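El brazo que no soltaba

En mayo, a media tarde, la célula de ensayo de Arnby dejó de recoger platos. El brazo derecho cerró la pinza sobre el borde de uno y se quedó así, con el motor empujando, durante 334 segundos. No saltó ninguna alarma. El plato se partió antes de que alguien pulsara la parada.

Los daños fueron dos platos y una pinza torcida. Lo que preocupó a Anca Munteanu, responsable de seguridad de la planta, fue el silencio del sistema. «Si hubiera habido una mano dentro, el programa tampoco se habría enterado», explica.

La célula trabaja con dos brazos y un solo controlador, el Gatar. Cada pinza informa de su fuerza a una placa propia, y el controlador debe cortar el movimiento si la lectura pasa del límite. Aquella tarde la placa del lado derecho perdió la comunicación y el Gatar siguió usando el último valor recibido, que era normal.
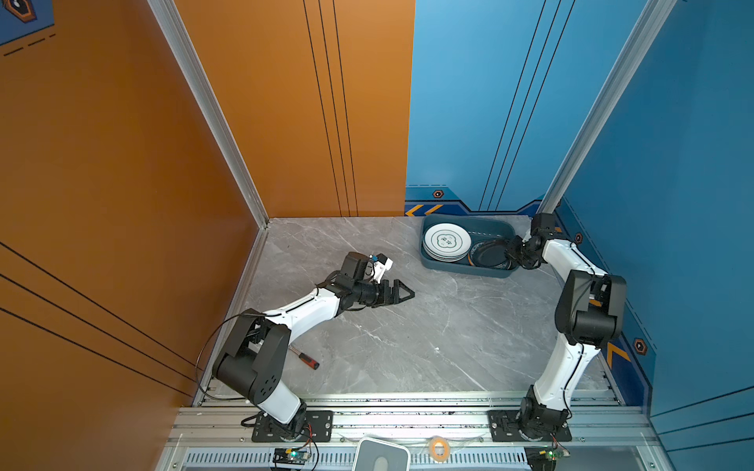
Nicanor Sotomayor

La tarea parece sencilla: meter la pinza en la bandeja y coger un plato por el borde. Los platos blancos con dibujo verde se apilan bien. Uno oscuro puesto de canto, en cambio, obliga a la pinza a entrar de lado y deja poco margen para corregir.

El registro recuperado por Eimear Madigan, técnica de mantenimiento, muestra que la placa había fallado otras cinco veces, siempre con cortes de hasta 480 milisegundos. Eran demasiado breves para detener un ciclo y quedaron anotados como avisos menores – nadie los revisaba.

El arreglo ocupa pocas líneas. Ahora cada lectura lleva una marca de tiempo y, si llega tarde, los dos brazos se paran. También se ha cambiado el conector y se ha prohibido dejar herramientas sueltas al alcance de los brazos en marcha, una norma que ya existía y que se cumplía a ratos.

Munteanu pidió además un pulsador de parada a cada lado. El segundo está encargado. Mientras llega, la célula funciona a velocidad reducida y con un operario delante.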